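Kobzar, le père, le fils et la dette

Avec « Kobzar », Tymofii Semeniuk signe un deuxième long métrage resserré, tourné presque entièrement dans une ville portuaire qu'il appelle Furau. Un comptable de chantier naval y falsifie des bons de livraison pour rembourser la dette de son frère. Quand la police le repère, elle lui propose un marché : livrer les noms des acheteurs, ou voir son fils inculpé à sa place.

Le scénario a demandé six ans de travail. Larysa Lytvynenko, qui l'a coécrit et joue la juge, a relu 387 pages de procès-verbaux avant la première version. « On en a gardé deux scènes, dit-elle. Le reste a servi à trouver le ton. »

Le film prend son temps. L'enquête avance par appels téléphoniques et longs silences dans des voitures garées. La dernière demi-heure, au tribunal, est la plus réussie. On regrette seulement que le fils reste en retrait, alors que tout repose sur lui.

Produit par Kuvbridge, « Kobzar » sort en salles en août.
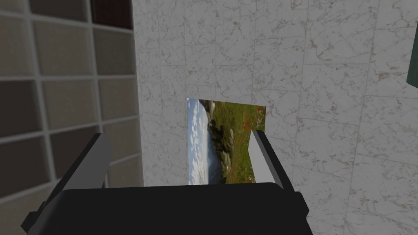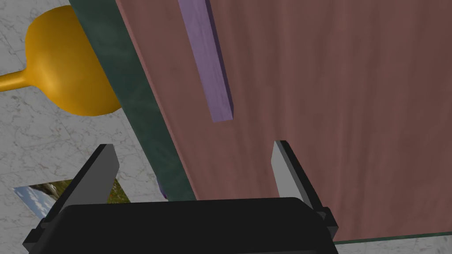

Images de synthèse : pince noire devant un mur de marbre ; barre mauve sur un panneau de bois.

Commentaires (2)

marlou44
Vu en avant-première. La juge est formidable, le frère un peu moins.

P. Wurkeo
Sortie prévue aussi en Belgique ?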